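Why does my gran's bread go stale slower than mine?
Project report, Food and Materials module

I should say straight away that I picked this topic at the kitchen table, with a slice of toast in my hand, about a day before the form was due. My gran bakes a rye loaf that is still fine on day five. Mine is a doorstop by day three. We use the same flour (Prantl, the dark one in the paper bag) and, as far as I could tell, the same recipe. So I wanted to know what was going on, and whether I could measure it without any fancy kit.

A bit of background first. I'd always thought stale bread was just dry bread. It's only partly that. When a loaf bakes, the starch in the flour takes up water and goes soft, and once the loaf cools the starch slowly tightens up again and the crumb gets firm. That can happen even if hardly any water leaves the bread, so a loaf wrapped tightly in plastic still goes hard in the end. It also goes faster in the fridge than on the shelf, and I have now told everyone in my family this whether they asked or not.

What I did

I baked in two batches, one in late November and one in December. Each batch had a plain wheat loaf, a rye and wheat mix, and a rye loaf made with sourdough from Edeltraud Mösli, who taught my gran to bake and very kindly gave me a jar of hers (it lives in our fridge now and has to be fed every Friday, thanks Edeltraud!). I kept slices three ways: in a paper bag, in a plastic box, and in a box in the fridge.

Every evening at six I did two things. I weighed the slices on the school scales, and I did a squash test. For that I put a 177 g tin of sweetcorn on a slice for a minute, took it off, and measured how far the crumb had gone down with a ruler and a bent paperclip. It's a rough method and I know it. Still, when I repeated it on the same loaf I got nearly the same answer, so I stuck with it.

I also ran a tasting with 19 people from my year. They got three small pieces each and had to put them in order from freshest to oldest. That gave me 57 pieces of bread to cut up before first lesson, and I would not do it that way again. Cut them the night before? Then they're all stale. There's no winning.

What I found

The paper bag slices lost the most weight, no surprise. The fridge slices lost very little but did worst in the squash test, and by day two the wheat one barely moved under the tin. The sourdough rye did best in every kind of storage. People in the tasting were good at spotting old wheat bread and pretty hopeless with the rye – most of them put the three-day-old piece first.

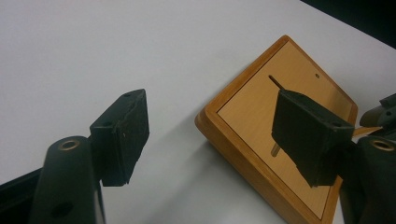
Fig. 1. Square wooden board on a white tabletop.

I think there are two reasons for the rye doing so well. Rye flour holds on to a lot of water, more than wheat, and the acid in the sourdough seems to help as well. I can't split the two with my results, as I never made a rye loaf with ordinary yeast. That's the biggest hole in the project and I only noticed it while typing up the tables.

And my gran's loaf? I watched her make one from start to finish over the holidays. She adds a mug of leftover mashed potato. It isn't written down anywhere. She said she thought everyone did.

What I'd change

I'd bake the missing yeast rye loaf, and a potato one next to a plain one. I'd keep a note of the room temperature, as our kitchen gets much warmer when the oven has been on. I'd also ask for a proper force meter in place of the sweetcorn. My raw numbers are in the appendix, with the first batch on the left and the second on the right. The gap on day four is a slice my brother ate.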